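Trash and Where It Goes: Dranthorpe Hall Recycling Project

1. The problem
Our hall threw out 400 drinks bottles in 14 days. The bin was never far away. We checked.

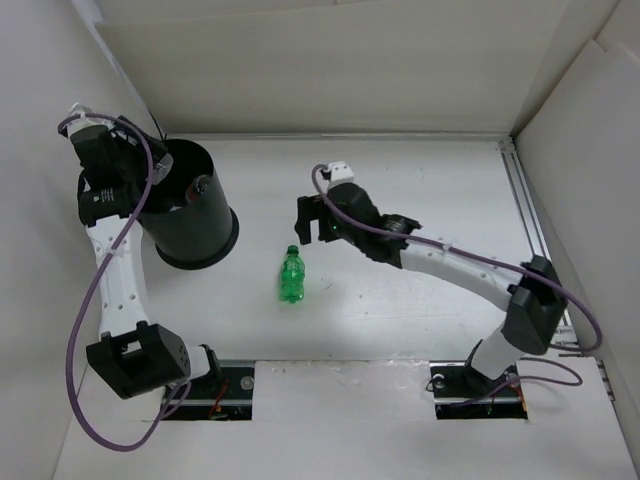 Does a black container put people off recycling?
Color made little difference in our survey of 100 residents, most of whom had never looked at the bin.

2. What we looked at
Green plastic soda bottles were the worst offenders. They got left lying on their sides on any flat surface, cap on, as if napping. The Woldemariam guide wants caps left on, so we gave partial credit.

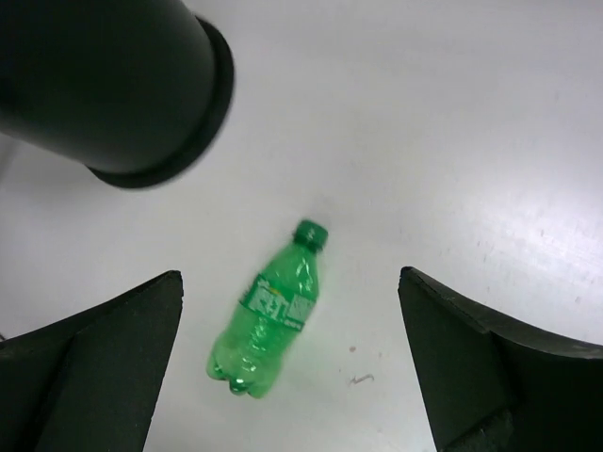

3. Next steps
Repeat in July, with signs.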